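Santé et recherche | Lettre d'information

Sommeil de l'après-midi et mémoire des mots : les premiers résultats de Hurncombe

La question nous revient souvent dans le courrier des lecteurs : est-ce que la sieste aide à retenir, ou est-ce qu'elle dérange seulement le sommeil de la nuit ? Une étude conduite au centre de Hurncombe, dont nous suivons le travail depuis deux ans, donne une réponse prudente. Chez les personnes de plus de soixante ans, une sieste courte et régulière est associée à un rappel un peu meilleur d'une liste de mots apprise le matin. L'association disparaît pour les siestes longues. Elle disparaît aussi, et cela est plus surprenant, chez les personnes qui dorment l'après-midi de façon irrégulière, un jour beaucoup et les jours suivants pas du tout.

L'équipe est dirigée par Sorcha Ó Dubhghaill, épidémiologiste, avec Khải Trương pour la partie statistique. Au départ, 2 092 personnes ont accepté de participer. Après le premier entretien, il en restait 1 849, et 1 265 ont rempli le journal de sommeil jusqu'à la fin. C'est sur ce dernier groupe que portent les résultats. La perte est importante et les auteurs ne la cachent pas : les personnes qui ont abandonné étaient plus âgées en moyenne et se déclaraient plus souvent fatiguées. Il faut donc lire les chiffres avec cette réserve dans la tête.

Le protocole était assez simple. Chaque participant notait l'heure du coucher, l'heure du lever, les réveils de la nuit dont il se souvenait, et toute période de sommeil entre midi et 18 heures. Une liste de mots était lue au téléphone dans la matinée. Le rappel se faisait en fin de journée, de nouveau par téléphone, avec un enquêteur qui ne savait pas si la personne avait dormi. Cette précaution me paraît précieuse, car il est facile d'encourager sans le vouloir quelqu'un qu'on croit reposé.

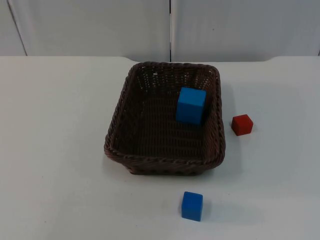
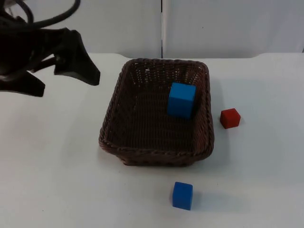

Panier tressé brun foncé (première photo) et pince robotisée noire (seconde photo).

Que trouve-t-on alors ? Les personnes qui dormaient moins d'une demi-heure, presque chaque jour et presque à la même heure, retenaient davantage de mots que celles qui ne dormaient pas. L'écart est petit. Il reste visible lorsqu'on tient compte de l'âge, du niveau d'études, de la prise de somnifères et de l'activité physique. Il devient plus faible lorsqu'on ajoute la qualité de la nuit précédente, ce qui laisse penser qu'une partie de l'effet vient d'ailleurs. Les bons dormeurs de la nuit sont peut-être aussi des personnes aux journées bien réglées, et la sieste courte serait chez elles un signe parmi d'autres.

« Nous avons observé des habitudes, nous n'en avons pas changé », rappelle Sorcha Ó Dubhghaill. Pour savoir si la sieste agit elle-même sur la mémoire, il faudrait demander à des gens qui ne dorment jamais l'après-midi de commencer à le faire, et à d'autres de s'en priver. Un essai de ce type est en préparation. Il doit durer 3 mois et se fera en partie avec l'aide de Skillier, la petite société qui a fourni le journal de sommeil en version électronique. Les participants qui préfèrent le papier pourront le garder.

J'ai demandé à Gemma Fiore, médecin gériatre, qui n'a pas pris part à l'étude, ce qu'elle en pensait. Elle trouve le résultat sur la régularité plus intéressant que celui sur la durée. Dans sa consultation, me dit-elle, on parle beaucoup du nombre d'heures et presque jamais des horaires, alors que les patients décrivent très bien leurs horaires quand on leur pose la question. Elle fait aussi une remarque sur l'épreuve choisie. Retenir une liste de mots entre le matin et le soir, c'est une mémoire bien particulière. Retrouver un rendez-vous, un visage ou le chemin d'une maison où l'on est allé une fois, c'est autre chose, et l'étude n'en dit rien.

Aidan Lynch, qui coordonne les entretiens téléphoniques, insiste pour sa part sur les journaux incomplets. Beaucoup de participants oubliaient de noter les assoupissements devant la télévision ou dans le fauteuil après le repas. Quelques-uns écrivaient dans la marge « pas dormi, seulement fermé les yeux ». Ces moments ont été classés à part. Quand on les compte comme des siestes, le résultat général ne bouge guère, mais la différence entre siestes courtes et longues devient moins nette.

Une comparaison sera utile avec l'enquête Nonton, qui pose des questions proches à des personnes plus jeunes et encore au travail. Khải Trương doit recevoir ces données en juillet. Il m'a prévenu que les deux questionnaires ne définissent pas la sieste de la même manière et qu'il faudra d'abord accorder les définitions, travail long et peu glorieux selon ses mots.

En attendant, que peut faire le lecteur ? Je serais mal placé pour donner une règle. Celui qui dort vingt minutes après le déjeuner et s'en trouve bien n'a dans cette étude aucune raison d'arrêter. Celui qui ne dort pas l'après-midi n'a pas non plus de raison solide de commencer. Pour les siestes qui deviennent longues ou qui s'imposent malgré soi, surtout si ce changement est récent, Gemma Fiore conseille d'en parler à son médecin : un traitement mal supporté ou des apnées pendant la nuit peuvent en être la cause, et cela se recherche.

Dans le prochain numéro, nous parlerons de la lumière du soir et des lampes de chevet, à partir des questions que vous avez envoyées. Vous pouvez encore écrire à la rédaction. Les lettres sur les horaires des repas sont aussi les bienvenues, nous en avons déjà reçu plusieurs et nous y répondrons ensemble.

Diarmuid Noonan

Vous recevez cette lettre parce que vous vous êtes inscrit à nos informations santé. Pour modifier vos préférences ou vous désabonner, suivez le lien en bas de votre message. Ce site utilise des cookies pour mesurer son audience. Accepter | Refuser | Personnaliser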